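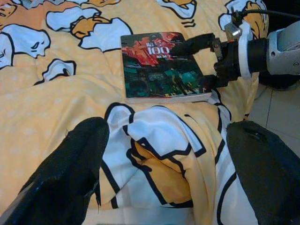
Design diary

In June I went to Atdale to see the new lamps of Javiera Troncoso. I knew her work only from the Aravena catalog, where everything looks very smooth and a little cold. In the room it is different. The shades are made of paper pulp, pressed by hand, and you can find her thumb marks near the lower edge.

The series is called Zumska and has 6 lamps. She told me that the name means nothing, she only liked how it sounds when her father says it.

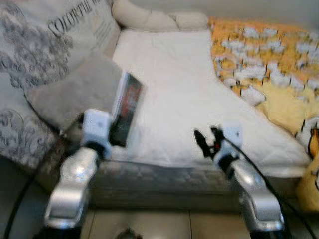

Gray paisley with plain beige in front.

I asked her about the price, which I find an uncomfortable question, but I wanted to know. The smallest lamp costs 600 and the tall one 3,497. She answered without any shame that the tall one needs three weeks of drying and that many break. 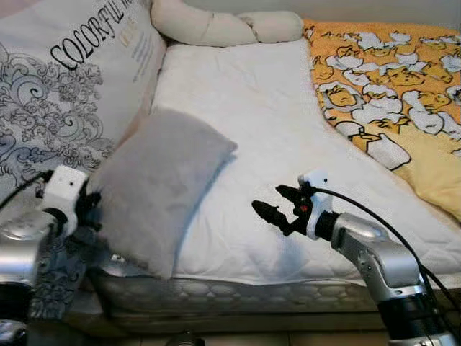
A small gray pillow on white quilting.

Roy Goodall, who shares the workshop with her, showed me the broken ones. They keep them in a bath of water and press them again. I liked the color of these second lamps more, it is darker and not so even.
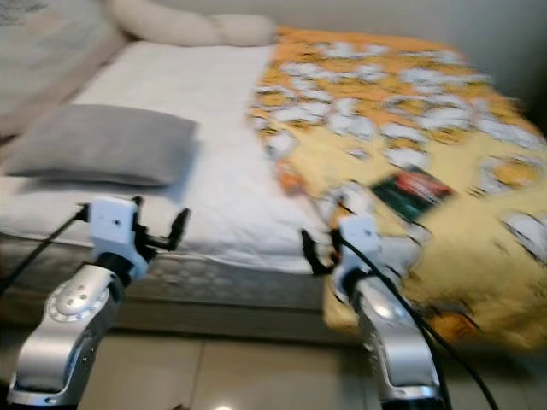
He is also preparing a stool for Huketti, but I was not allowed to see it yet. I took the evening bus home at half past seven and wrote most of this on my knees, so please forgive the mistakes.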